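Bitura Hand Gripper Set-Up Guide
Section 8: Good Practice for Recording Clothing Tasks
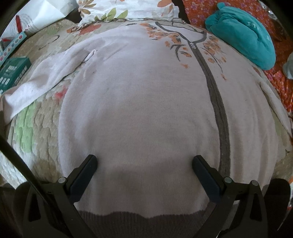 Good clothing recordings start with a garment that a robot could learn to handle, and knits are a wonderful place to begin! They stretch, they sag, and they show very clearly whether your approach was clean. Lay the piece flat and bring both fingers in level, just above the fabric, with a wide gap between them. On a zip-up sweater, a ribbed hem like the dark brown one between the brackets makes a great first grasp, and the small metal zipper pull is a fine target once you've warmed up.

Before each take

1. Check that both fingers open and close freely.
2. Wipe the finger pads with a dry cloth.
3. Choose one goal for the take (fold, turn over, zip) and write it in the log.

During the take

4. Pause with the fingers open before you close them.
5. Close slowly. Let the fabric gather between the pads.
6. Lift, move, release, and back straight off.

CAUTION: Never pull against a snagged thread. Open the fingers and free it by hand.

NOTE: Other things on the bed are welcome. Homes are full of them, and robots need to see that. Just keep names and addresses out of view.

After the take

7. Mark failed grasps as failed. Do not delete them. Kumudini Khondokar's team at Kestusgate learns a lot from those!
8. Upload before starting a new garment.

For error codes 115 and 116, see the next section.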